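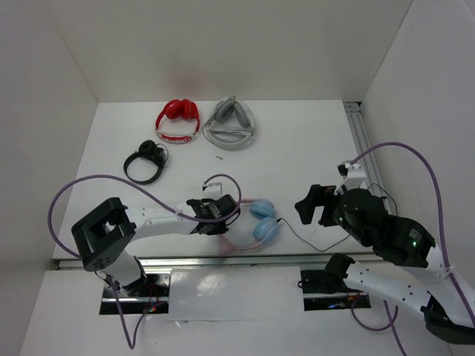 *Four pairs of headphones on a white table, the glossy red ones at the back.*

**Silent movie night is back at Cedwood Park**

Good news for anyone who missed the May screening because of the rain (me, I was one of them!): Cedwood is doing another silent movie night, and this time I've already got my spot. You sit on the grass, you put on headphones, and the folks in the apartments across the street get to sleep.

Ehsan Ghasemi, who runs the evenings, told me they've got more than 28 people signed up so far, and there's room for plenty more. Tickets are $19 at the gate, or free if you're under 12 and come with a grown-up. Gates open at eight and the movie starts once it's dark enough.

You can borrow headphones or bring your own, and I'd bring your own if you're picky. I get sore ears by the second hour in anything tight, so big soft cushions for me, please.

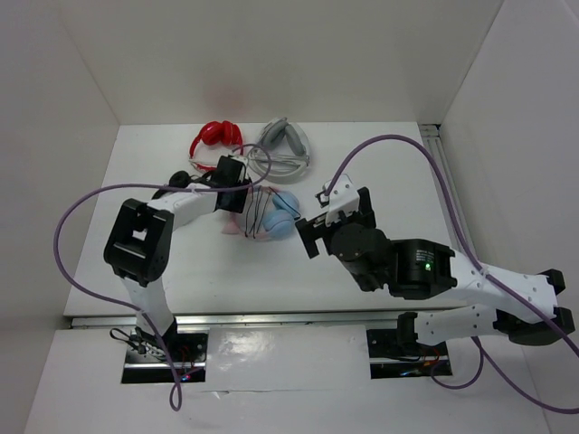
*Red over-ears next to a larger white and grey pair.*

Parking on Pakzad Street closes at 7:30, so the Galtell lot is your best bet, and it's a short walk from there. Bring a blanket and bug spray. Oh, and the popcorn stand is cash only again – I asked! They're still voting on the movie, and I'm pushing hard for the one with the train.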